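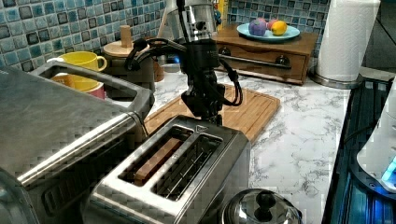

Is 524 demos of one toast task enough, or am I being sold something?

Margaux Coste
Posted 2021-07-22

The task is to take the bread out of the toaster and put it on the cutting board. We drive the arm by remote control and record every run. The Nokura sales rep says a few hundred runs will do it. I've heard that before, about a different arm and a different kitchen. 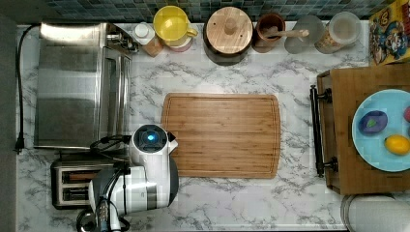 Counter from overhead, toaster lower left, board in the middle

We have 524 runs so far and I don't trust them. I drove most of them myself and I have habits: same approach, same little pause over the slot. Doesn't the policy just learn me?

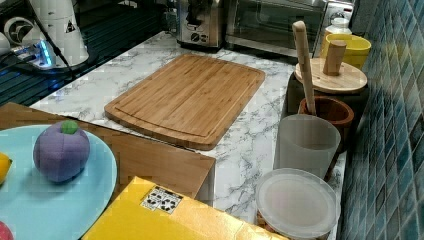 I also keep the play fruit and the jars out on the counter, and I doubt they do much if they never move. Should I go to 1025 runs, or change something first?

Thierry Pruvost

Change something first. We got to nearly 4000 on a drawer task and it still missed when the drawer unit was shifted a hand's width. Turn the toaster, slide the board, let someone else drive. And hold back a few layouts you never train on, or your success rate means very little.

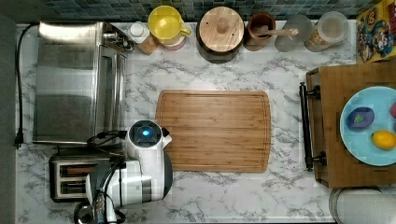 Margaux's other overhead view, wrist beside the board's left edge

If your next batch has the board in this same spot, I wouldn't bother recording it.

jakab_fan

1372 worked for me. Guide the arm by hand instead, remote is too laggy.

Margaux Coste

1372 of what, and tested how?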